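Volach Planner 2, two months in

Short version: good planner, annoying config, buy it if you do shelves and cupboards. Longer version follows, typed in between runs so forgive the state of it.

What it is. Motion planning and grasp selection for single arms, plugs into whichever simulator you already have (more or less). You give it a model of the arm, a model of the room, a goal. It gives you back a path plus a ranked list of grasps. There's a perception add-on from Okberg that finds the objects for you. We have that too, more on it below, not all kind.

Came from the Bullbridge planner, which we'd used forever. Fine on open tables. Hopeless the moment there was a shelf above the thing you wanted. It would find a path in the end but the elbow went on a tour of the kitchen first.

So most of my testing has been the fridge. Simulated kitchen, white arm, fridge open, fetch something off the glass. Dull task, breaks everything.
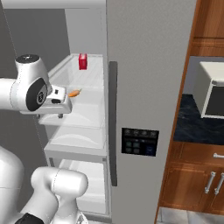 Approach direction is where Volach earns its money. Bullbridge wanted to come down from above on nearly everything, no good with a shelf overhead. Volach works out how much room the wrist needs and throws away the top grasps before it plans anything. Small change in order, big change in waiting time. I ran 200 starts on small veg with the default settings and hardly any got stuck in the old way, i.e. hand fine, forearm jammed on the side wall.

Small things lying flat are still its weak spot. The grasp ranker likes the fat end of a carrot, sensible, but it scores by overlap and takes no notice of how close the fingertips get to the shelf. You can set a floor clearance. It's called surface_margin and it's in the wrong file (scene, not gripper). Took me an afternoon. Set it too big and it just refuses everything on the shelf and reports "no goal", which could mean anything.

Speed. Up to 400 planning attempts per query before it gives up, and you can lower that. I did. Most of mine either come back quickly or were never going to, so the long tail is wasted time. Would like a proper timeout in seconds instead. Asked support, they said it's on the list.

Replanning is good. Move the target half way through and it bends the path from where it is, no stop, no going home first. The old one went home for everything. My one moan is that the speed limits reset to defaults after a replan unless you pass them in again. Cost me a morning wondering why the second half of every run looked so keen.

Okberg add-on, then. Mixed. Anything with a strong colour and straight sides it gets first go, the red block is basically free. Glass is another story. Clear shelves confuse the depth step and you get ghost surfaces, sometimes a whole shelf a bit higher than the real one, and then the planner dutifully avoids a shelf that isnt there. Workaround is to feed it the shelf geometry from the scene file and let it only look for objects. Fine in simulation. Less fine if you ever want to leave simulation.

Top shelf, back corner is my worst case, and the one I'd try first if you get the trial.
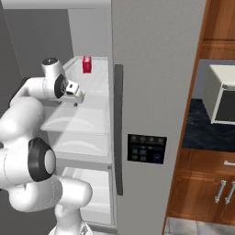 Reach gets tight back there and the arm has to decide early which way the elbow goes. Volach has a setting for this (elbow_bias) which takes left, right or free. Leave it on free and you'll get both, different from run to run, which makes comparing logs a misery. Pin it. I pinned it and the paths got boring, in a good way. There is a seed option as well but it only covers the sampler, the grasp ranker does its own thing regardless. Please fix.

Viewer: nice. Scrub back and forward, click a point on the path and see what it thinks it's nearly touching. Use this more than anything else in the package. Crashes if you resize the window while it's loading a scene, so don't.

Docs: thin. Install page good, everything after it reads like notes to self. The Talukder wrapper fills some gaps, free, lets you write a whole task as a plain text list and hands each step to Volach in turn. Its error mesages are better than the real ones too. Not official, and it lagged behind when Volach updated in April, so check versions befor you upgrade either.

Licence is per machine. Fine for us, a pain if you farm runs out to a cluster.

Would I go back to Bullbridge? For open tables maybe, it's lighter and starts faster. For anything with a lid, a door or a shelf, no.

Will update when I've tried it on drawers.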